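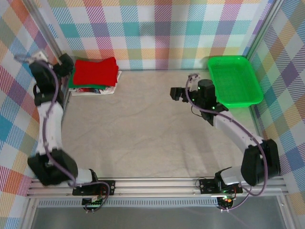

Folded cloths and pastel checks.

Sorting out the linen cupboard

I put this job off from the summer until December. The cupboard on our landing had got to the stage where you opened the door with one hand and held the contents in with the other. Most of it came with us when we moved to Sarnholm and had never been looked at since.

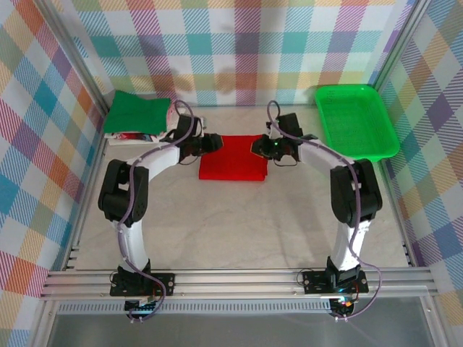

By Pavithra Kaimal
Tuesday, filed under House

I started just after nine in the morning, when the house was empty, and took everything out on to the bed in the spare room. I would recommend doing it this way even though it looks awful for a few hours. I have tried doing one shelf at a time before and all that happens is that things move from one shelf to another.

The first surprise was how many single sheets we had. We own one single bed, and it is used when my cousin's son comes to stay. There were six fitted sheets for it, two of them never opened. The double bed, which we sleep in every night, had two sets, and one of those had a hole near the foot that I had been tucking under the mattress.

Towels were the next pile. I had thought of these as fairly new but the bath towels were bought for our first flat in Camacho Road, and the blue ones are older than that. They still dry you. They are thin in the middle and rough at the ends, and one has a bleach mark in the shape of a boot. I kept the best five and put the rest aside for the dog, the car and the floor under the boiler.

Then tea towels and cloths. I grew up in a house where tea towels were ironed and put away in a pile with all the folds facing the same way. My mother still does it. I don't iron them, but I find I can't leave them in a heap either, so they get folded in half, in half again and then in three. That fits the depth of the kitchen drawer. When we had the old kitchen it was only in half twice, and it took me months to stop doing it that way.

Tablecloths are harder to decide about. We use one at Christmas and one when my husband's family come over, and I had a whole shelf of them. Some came from Rawan Dabbas, who lived next door to us in the old place and gave me a bag of linen when she moved abroad. There is a long cream one with a worked edge which is too big for any table I am ever likely to own. I thought about cutting it down and then folded it up again and put it back. I did part with a yellow one that had gone stiff, and a set of napkins I had never liked.

Pillowcases I just paired up. Anything without a partner went in the rag bag, apart from one with sailing boats on it that belonged to my daughter.

I had read that you should store each set of bedding inside one of its own pillowcases. I tried it. It makes a neat parcel and you can carry the whole lot to the bedroom in one go, but the parcels are fat and they roll off each other. With our shelves, which are narrow, flat piles work better. So the sets are now stacked with the fitted sheet at the bottom, the flat sheet or duvet cover on it and the pillowcases on top. If you have deep shelves you may well find the parcels are fine.

Fitted sheets, before anybody asks, I fold badly. Karim showed me once how to tuck the corners into one another and I could do it for as long as he was standing there. Mine end up as a sort of soft square with the lumpy side turned to the wall.

The smell was the other thing. The back of the cupboard is an outside wall and it had gone a bit musty at the bottom. I washed the shelves down with warm water and a drop of vinegar, left the door open overnight and moved the lowest pile up a shelf. The bottom is now for the spare duvet, in its zip bag, and the hot water bottles. I will look again after the wet weather and see if it has come back. If it has, we shall have to get somebody to look at the gutter on that side - I have my suspicions about it anyway.

It took until half past three, with a stop for soup. Two bags went to the animal shelter, who take old towels and sheets but not duvets or pillows. Ring first if you are thinking of doing the same, as ours had run out of space the first time I called and asked me to leave it until the following week.

I have written what goes where on strips of masking tape along the shelf edges. So far the towels have gone back in the right place and the pillowcases have not. I still need a second good set for the double bed, and I am waiting for the January sales to buy it.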